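Pristero key ring runs -- FAQ

Quick answers, will tidy up later. Last touched in February.

What is Pristero?
Our two-arm manipulation policy for small metal parts. Learned from demos, no hand-written grasp planner. Runs on the Kundale bench.

How many demos?
117 for the key ring task. All teleoperated. We threw out the ones where the operator dropped a ring and went looking for it.

Why key rings?
Thin, shiny, tangle with each other. Depth is bad on them. If the policy can pull a single ring off a heap we trust it on washers and clips.

Does it work?
Some 60 percent of single picks from a heap. Handing the ring to the other arm is worse, we don't have a number we'd stand behind yet. Most failures = two rings come up together.

Does it beat Grovel?
On picks yes. On speed no, Grovel is still faster. Diffrent action chunking, see the Ross branch for the config.

Are the fingers stock?
Soft ones, printed in house. Hard fingers flicked the rings across the table.

What does the wrist view look like during a pick?

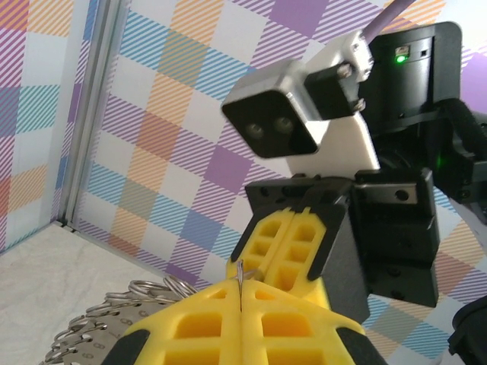 Wrist view, one split ring held between the fingertips. Second arm at right.

Can I train without the wrist views?
You can. We tried it, picks fell apart -- fixed camera alone can't see the gap between the tips.

Checkpoints?
2 are up, both from the same seed. More when teh sweep finishes.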